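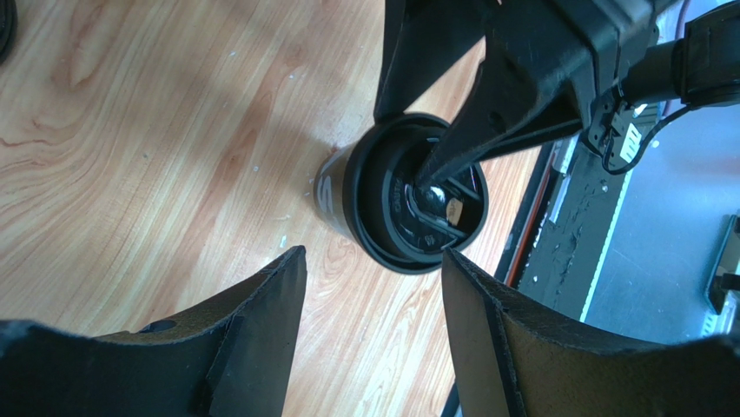 Section 4. Working at the Sorting Table

This section is for anyone on the packing floor who shares a table with a Nosance arm pair. It covers the start of a shift, handing over containers with lids, and what to do when the arms stop. Wiring, calibration and gripper changes are in Section 7 and are done only by people signed off for them.

4.1 What has changed at this table

Before March, the person at the table picked up each container, turned it to check the lid, and placed it in the outgoing tray. The arms now do the picking and turning. The person loads the table, decides on anything the arms set aside, and signs the count sheet.

The job title and pay grade stay the same. The break schedule does not - table operators now take breaks in pairs with the neighbor table, so that one person is always within reach of a stop button. Your shift lead has the pairing list. Questions about the change go to Annapurna Arumugam in operations, extension 84.

4.2 Starting the shift

1. Read the last entry in the table log. If it says HOLD, do not start. Call the shift lead.

2. Wipe the tabletop with a dry cloth. Do not use polish or spray cleaner. A slick surface lets round containers slide when a finger touches the rim.

3. Look at the gripper fingers. They should be free of tape, label scraps and glue.

4. Check that cables at the wrist hang in their usual loops and do not touch the table. If one has come out of its clip, leave it alone and report it.

5. Turn the key to READY and step back behind the floor line.

6. Press START. Both arms move to their rest positions. Wait for the steady green light before you reach over the table.

CAUTION: The arms move at reduced speed while the light is flashing, but they are moving. Keep your hands, sleeves and lanyards clear.

4.3 Loading containers

1. Press PAUSE and wait for the steady green light.

2. Set the container down near the middle of the table. It may stand up or lie on its side.

3. Make sure the lid is fully seated. The arms check lids by touch at the rim and in the recess, and a loose lid will be set aside every time.

4. Remove any loose sticker or paper from the lid. Leave printed labels that belong to the product.

5. Press RESUME.

Note: Glossy black lids reflect the overhead lights and can take a second try. Let the arm finish. Turning the container by hand in the middle of a check cancels the check and adds a line to the fault list.

The arms are set for containers up to 120 mm across. Anything wider goes to the Vatberg bench and is checked by hand as before.

4.4 Containers set aside

The arms place a container at the left of the table when they can't finish a check. You decide what happens to it. Pass it, reseat the lid and send it through again, or scrap it. Enter P, R or S in the log with your initials.

Your decision stands. The Stesteo software records it and does not overrule it. Supervisors look at the totals for a table, and these are not used to rate individual operators.

4.5 If the arms stop

1. Do not pull the container out of the fingers.

2. Read the code on the panel.

3. For code 1903 (grip not confirmed), press RELEASE, wait for the fingers to open, remove the container and press RESUME.

4. For any other code, press STOP, turn the key to OFF and call Brigitta Zwahlen or the technician on duty.

CAUTION: RELEASE opens the fingers at once. Support a full container from below only after the arm has come to a complete stop.

4.6 End of shift

Clear the table, press PARK, and turn the key to OFF when the light goes out. Copy the cycle count into the log. At 4000 cycles the finger pads are due for inspection, so write PADS next to the count and tell the next operator. Hang the key on the Poojary board by the door - it does not go home with you.

Section revised 5th October. Discard earlier copies.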